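Case and bag set, packing notes, September

Small hard cases that travel in the outer pocket of a day bag, with notes on shell, seam and closure. Measurements are in the captions where they were taken.
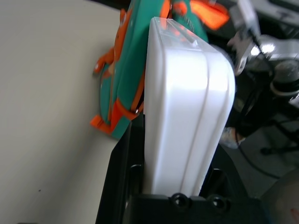

## White case, upright

Glossy white plastic, tall and narrow, corners softly rounded. A long seam runs down the side and curves in from the upper shoulder. The teal bag behind it has orange piping and an orange zipper band.

## Notes on the shell

Gloss plastic marks faster than matte. Luminița Pîrvu wipes each case with a dry microfiber cloth before it goes in the bag -- no solvent, no paper towel. Hairline scratches are left alone. Deeper ones are logged on the Fendex sheet under item 478.

## Notes on the seam

Grit collects in a seam this long. A soft brush, worked from the top down, clears it. Do not use a blade. Radu Hodoroagă tried a plastic pick on an earlier case and lifted the edge.

## Packing order

1. Case in first, long side against the back panel.
2. Cable pouch next to it, flat.
3. Zipper closed to the end stop. Pull tucked under.

The Gaber list allows 4 hard cases per bag. Total weight with straps is 871 g, scale at Edileuza Araújo's bench. Corrections to the list go to Engelbert Grabner.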